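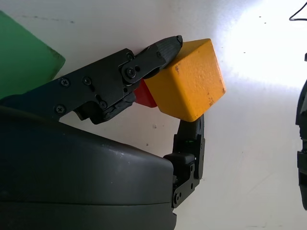 Lotilel Is Coming Back for Season Two, and I Get to Tell You First

Jun 23, 2019

Hello from the Fluvora office, where I've been sitting on this for weeks and am very bad at secrets. Sosau has ordered a second season of Lotilel, our hour-long space drama about a salvage crew who can't stop picking up passengers. Twenty new episodes! Season one had half that, so the writers' room has gone from nervous to thrilled and back to nervous again.

If you haven't met the show yet, a quick catch-up. Lotilel is a freight ship, old and overbooked, running the slow route between the inner stations and a moon called Liao. Captain Anselda took the job to pay off her brother's debts. By the end of the first season she had a stowaway judge in the cargo hold, a pilot who'd lied about his license and a contract she should have read more carefully. (I wrote that contract. It ran to four pages and we used one line of it.)

I created the series and I'm staying on as showrunner, so you can send your complaints to the same address as last time.
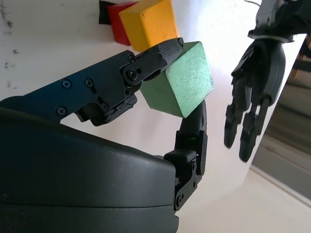

What Happens This Season

We pick up 26 days after the finale. The ship has finally landed on Liao, and the crew finds out that the moon has been voting on whether to let them leave. I don't want to say much more, except that the judge has opinions about it and she is no longer hiding in the hold.

People kept asking me whether we'd ever spend real time on Liao. For most of season one it was a name on a destination board, and I loved it that way, but we'd painted ourselves into a corner. You can only promise a place for so long before the audience wants to walk around in it! So we built it: a market street, the harbor office, and a boarding house with a staircase that goes the wrong way. That boarding house is where a lot of the new season lives, and it gave us something we never had on the ship, which is doors that people can slam.

There's a new family at the center of things too. They run the harbor, they've run it for 254 years, and they are extremely polite about the fact that nobody else gets a turn. I had more fun writing their dinner scenes than anything else I've done in television. Episode six is nearly all dinner. Sosau asked me once whether something might explode during it, and I said somebody's feelings would, and bless them, they let me shoot it.

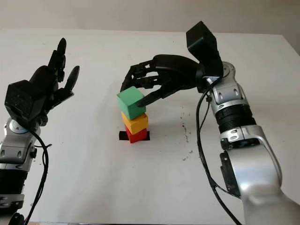 The other big change is how we tell the stories. Last year each episode had its own job for the crew, with the debt plot ticking along underneath. We're keeping some of those stand-alone jobs, since I grew up on shows you could drop into anywhere and I still believe in them. But the new season also has three longer stories that run over several episodes each, and the pilot's license finally gets its due. I've owed him that since the first script.

All of our main cast is back, along with most of the crew behind the camera. We start shooting next month and should wrap in April. The score is being recorded with a live group this time, and yes, the docking theme stays. I got letters.

About those letters. Sosau set up a viewer mailbox during the first run and passed along 474 messages after the finale went out. I read them over a long weekend with a lot of coffee. Plenty of you were angry about the airlock. Quite a few of you sent recipes for the soup the cook is always threatening to make, and I've taken two of them to our props team.

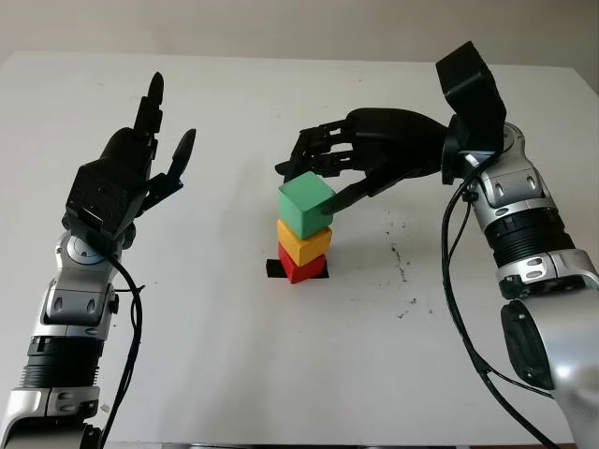
One viewer wrote that she didn't care who owned the ship as long as the judge and the captain finally had a proper argument, out loud, with nobody walking in on them. She'll want to be home for episode three.

When and Where to Watch

Season two of Lotilel will premiere on Sosau next fall, with a new episode each week. The complete first season is available now on the Sosau site, and we're adding the deleted harbor scene from the finale, which explains the business with the keys.

Lotilel is produced by Fluvora for Sosau. It was created by Viola Melis, who is also showrunner and executive producer, and who is typing this.

Press questions, interview requests and soup recipes can go to the Fluvora press desk. Set visits will be arranged once we're shooting, and stills from the new season will follow after that.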